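Home Staging vor dem Verkauf — rausgeworfenes Geld?

Forum Haus & Wohnung > Kaufen und Verkaufen > Verkauf privat

treppenabsatz
05.01.2018
Hallo zusammen,
wir verkaufen im Frühjahr die Wohnung meiner Schwiegermutter, drei Zimmer, zweiter Stock ohne Aufzug, Bad von 1987. Der Makler drängt uns jetzt zu einem Home Staging. Angeboten wird das von der Firma Komby, Kostenpunkt 2.000 Euro für zwei Monate Leihmöbel, Bilder, Kissen und so weiter. Mit "Duftkonzept" und neuen Vorhängen wären es 3.000.
Seine Begründung: gestagte Wohnungen verkaufen sich schneller und teurer. Auf meine Frage, woher er das weiß, kam ein Prospekt. Von Komby.
Hat das jemand gemacht und kann mir sagen, ob unterm Strich etwas übrig blieb? Bitte keine Gefühle, ich hätte gern Zahlen.

Rees
Zahlen wirst du keine bekommen, weil es keine gibt, die etwas taugen. Du verkaufst die Wohnung ja nur einmal. Was sie ohne Kissen gebracht hätte, weiß kein Mensch.
Die Statistiken der Branche vergleichen meistens Wohnungen, deren Eigentümer Geld in die Hand nehmen, mit Wohnungen, bei denen noch der Wäscheständer im Wohnzimmer steht. Dass die erste Gruppe besser abschneidet, glaube ich sofort. Mit den Leihmöbeln muss das nichts zu tun haben.

Lindenwirtin
Wir haben es vor zwei Jahren machen lassen und würden es wieder tun! Leeres Haus, Erbfall, die Zimmer wirkten winzig und traurig (und der Hall erst, man hat sich beim Reden selbst erschreckt). Nach dem Staging kamen die Leute rein, setzten sich hin und blieben. Nach drei Wochen war das Haus weg, zum geforderten Preis. Unser Makler war auch erst dagegen.

Rees
@Lindenwirtin: Und was war der geforderte Preis im Vergleich zu den Nachbarhäusern? Bei der Marktlage vor zwei Jahren wäre hier bei uns auch ein Hühnerstall in drei Wochen verkauft gewesen.

Lindenwirtin
Normal halt. Du musst es ja nicht machen.

Alberg
Ich sitze ab und zu auf der anderen Seite und begleite Leute bei Besichtigungen. Mein Eindruck: Käufer gucken auf Grundriss, Heizung, Fenster, Hausgeldabrechnung und die Protokolle der letzten Eigentümerversammlungen. Wer wegen einer Obstschale 5 Prozent mehr zahlt, ist mir noch nicht begegnet.
Was ich durchaus kenne, sind Leute, die misstrauisch werden. Großer Teppich mitten im Raum: Da hebt jeder Zweite die Ecke an. Und bei frisch verhängter Außenwand frage ich inzwischen grundsätzlich nach Schimmel.
Beim Bad von 1987 hilft sowieso kein Korb mit Handtüchern.

treppenabsatz
Das mit den Protokollen ist gut, die suche ich raus. Der Makler hat danach bisher nicht gefragt.

Ofenbank73
Ganz so schlicht ist es auch nicht, Alberg. Deine Kunden haben jemanden dabei, der ihnen sagt, wo sie hinschauen sollen. Der Rest klickt sich abends durch Inserate und entscheidet nach dem ersten Foto, ob er überhaupt anruft. Unsere Wohnung stand 164 Tage im Netz, mit Fotos vom Vormakler, auf denen man vor allem Gegenlicht sah. Neuer Fotograf, aufgeräumt, Lampen an, zwei Wochen später drei ernsthafte Anfragen.

Rees
Preis dabei gesenkt?

Ofenbank73
Ja, auch. Ein bisschen.

Rees
Na dann.

Ofenbank73
Ändert nichts daran, dass vorher keiner angerufen hat. Ich sage ja nicht, dass man Möbel mieten muss. Der Fotograf hat einen Bruchteil davon gekostet.

drevik_fan
Kleiner Hinweis zu den Anbietern: Lest den Vertrag wegen der Laufzeit. Bei Drevik hatten wir zwei Monate drin, danach Verlängerung automatisch um je einen weiteren Monat, und die Kündigung musste vierzehn Tage vorher schriftlich da sein. Stand auf Seite vier. Haftung für Kratzer am Leihsofa natürlich bei uns. Ja, mein Nutzername ist von früher, bitte keine Witze.

treppenabsatz
Bei Komby steht auch etwas von Verlängerung. Wie viel die kostet, steht im Angebot nicht, da heißt es nur "gemäß aktueller Preisliste". Ich habe nachgefragt, bisher keine Antwort.

Kellerfenster
Meine Frau hat im September so einen Wochenendkurs besucht, "Wohnung verkaufsfertig machen", bei einer Mererid Pumphrey. War nett, sagt sie. Kern der Sache: alles Persönliche raus, Wände weiß, pro Raum EIN Hingucker in kräftiger Farbe. Den Teil mit dem Ausräumen unterschreibe ich. Bei den Hinguckern gehen wir seither getrennte Wege.
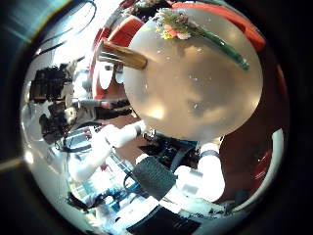

Kugel mit Blumen und Stiel, dazu sehr viel Rot.

Soll angeblich "Wärme und Großzügigkeit" vermitteln. Mir vermittelt es, dass ich beim Abstauben aufpassen muss. Und wie man damit einen Quadratmeterpreis nach oben bekommt, konnte mir bisher keiner vorrechnen.

Lindenwirtin
Also ich find's hübsch! Die kleinen Blüten in Orange und Rosa, macht doch gleich gute Laune. Männer.

Alberg
Hübsch oder nicht, nach der Übergabe nimmt der Verkäufer das wieder mit. Der Käufer zahlt für Wände und Leitungen.

Kellerfenster
Mitnehmen ist genau das, was ich befürchte.

Ofenbank73
Zurück zum Thema. @treppenabsatz, wie sieht die Wohnung denn momentan aus? Leer oder noch voll?

treppenabsatz
Noch voll. Schrankwand Eiche, Polstergarnitur, vierzig Jahre Zeitschriften. Im Flur Teppichboden, darunter vermutlich PVC. Die Küche ist von 2009 und in Ordnung.

Ofenbank73
Dann würde ich die Möbel, die noch gehen, drin lassen (Esstisch, Bett, zwei Sessel) und den Rest raus. Flurteppich raus. Streichen. Fotograf. Fertig.

Rees
Zustimmung, was selten genug vorkommt. Für 2.000 Euro bekommst du die Wände gestrichen, und das sieht der Käufer noch, wenn der Möbelwagen weg ist. Beim Flur vorher nachsehen, was unter dem PVC liegt. Bei alten Belägen und schwarzem Kleber erst klären lassen, bevor jemand daran herumreißt.
Und frag den Makler mal direkt, ob er von Komby eine Provision bekommt.

Lindenwirtin
Immer diese Unterstellungen. Es gibt auch Makler, die einfach nur gut verkaufen wollen.

Rees
Gibt es. Die können die Frage dann ja mit Nein beantworten.

treppenabsatz
Hab ihn heute angerufen. Antwort wörtlich: "Wir arbeiten da seit Jahren partnerschaftlich zusammen." Auf Nachfrage gab es dann eine "kleine Aufwandsentschädigung". Wie klein, wollte er am Telefon nicht sagen.
Die Verlängerung kostet übrigens 390 Euro im Monat, das kam jetzt per Mail.
Wir machen es wohl wie von Ofenbank73 vorgeschlagen. Das Duftkonzept übernimmt meine Frau, sie lüftet.

Kellerfenster
Falls ihr noch einen Hingucker braucht, ich gebe günstig ab. Nur Selbstabholung, und bitte dienstags, da ist meine Frau beim Sport.

Alberg
Wegen der Protokolle noch: mindestens die letzten drei Jahre, dazu Wirtschaftsplan und Stand der Rücklage. Wenn die Verwaltung trödelt, jetzt schon anfordern. Bei uns hat das zuletzt fünf Wochen gedauert.

treppenabsatz
Mail an die Verwaltung ist raus.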